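Speaker notes: What we count as "done"
Rosalba Fiore, Vomero
Slot is 25 minutes with questions. Talk starts 2:40, be miked by 2:30.

OPENING (no slide)

Thank Gumaro Cortés for the invitation. He asked for a talk on good practice in tabletop evaluation. I told him I don't believe in most of what goes by that name and he said to come anyway.

Ask the room: who has a written rule for when a trial counts as a success? Wait for hands. Then: who could find it before lunch tomorrow? Wait again. Don't comment on the difference, just move on.

SLIDE 2: THE DOCUMENT WE INHERITED

When I joined Vomero we had an evaluation guide 23 pages long. Eleven of those pages were about the safety perimeter and the stop button, and I have no quarrel with them. They were clear, they had been tested, and people followed them.

The rest covered the trials themselves. Read out the sentence: "The operator shall confirm that the task has been completed satisfactorily." Pause. Everything I have to say this afternoon is about the word "satisfactorily."

We went back through one project, Droltlow. It had 1,031 logged trials and 741 were marked as successes. I asked two people to go over the same recordings with the guide open in front of them. They could not agree on a number, and both of them had followed the guide. I'm not showing their totals, because the last time I did, the questions were all about who was the stricter grader.

SLIDE 3: PUSHING IS WORSE THAN PICKING

Most of our rules were written by people thinking about grippers. With a gripper you have a few honest moments you can write down. It closed, it lifted, it let go. You can still argue, but there's something to argue over.

With a plain rod you lose that. The block slides, turns a little, maybe nudges its neighbor. At what point is it "in place"? Ask three engineers and go get a coffee.

Go to the photo. Leave it up for a good ten seconds before talking. 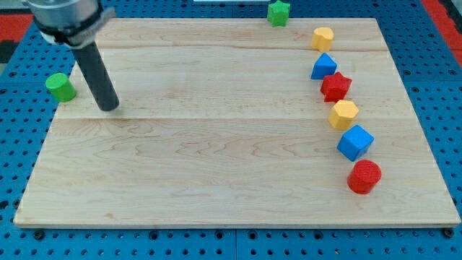
Block board with the rod tool. Six shapes in a diagonal, green cylinder at left, green star off the back of the board.

Say: suppose the instruction was "make a diagonal line." Is this a success? Take two or three answers from the floor.

Points to draw out if they don't come up by themselves:

The line bends a bit. Our old guide had no tolerance for straightness. If yours has one, ask where it came from. Ours, when we finally added it, came from somebody's ruler.

The green star is on the pegboard. Does a block off the board fail the trial, or only fail it if that block was part of the instruction? We had operators doing it both ways in the same week.

The red star and the hexagon are close together. "Adjacent" and "touching" were used as if they meant the same thing all through our guide. From a camera at an angle you often can't tell which one you have.

Colors go yellow, blue, red, yellow, blue, red. Somebody in the room will say that's obviously on purpose. Maybe. A single still can't tell you what was asked for, and neither can a score sheet that leaves out the instruction. Plenty of score sheets do.

(If running late, skip to slide 5.)

SLIDE 4: THE STANDARDS PITCH

I get a lot of mail about frameworks. Last January we sat through a demonstration of one called Sellska, which promised repeatable evaluation across sites. I asked how it dealt with a block that leaves the work surface. They told me it was configurable.

Configurable means you decide. I don't mind deciding, but then please don't sell me the decision as a standard. Two labs can both tick the same box and have settings that would flip half of each other's results.

Keep this part short. It gets a laugh and then it gets sour.

SLIDE 5: WHAT WE DO NOW

I was told I have to offer something, so these are the rules we use at present. I expect to be embarrassed by at least one of them.

Write the end condition before the first trial and put the date on it. If you change it, the old trials keep their old scores.

Log the start layout and the end layout, with the exact words of the instruction.

An object off the board gets its own column. We stopped folding it into pass or fail.

The person who runs the arm doesn't grade the run. The Montes team pushed us on this one and I resisted for months. Small lab, not enough people. They were right, and I should say so out loud.

"Can't tell" is a legal grade. Report how many you have. If a paper has none at all, I read the rest of it more slowly.

SLIDE 6: WHAT I STILL DON'T BELIEVE

That any of this makes our numbers comparable with yours. It makes them comparable with our own from the month before, on a good day. Board, lighting, blocks and rod tip all differ between labs, and I haven't seen a checklist that covers the lot and still gets filled in properly by the end of a shift.

Also that longer guides help. Ours is down to four pages plus the safety section, which I left alone.

QUESTIONS

Likely ones:

"Why not have software do the grading?" We do, for some tasks. Someone still had to pick the thresholds, so back to slide 3.

"Can we have your guide?" Yes, send a note to me at Vomero. Please don't cite it as a standard.

"Which grader was stricter?" Decline.

Gumaro will signal at five minutes left. Put the photo back up while people are asking.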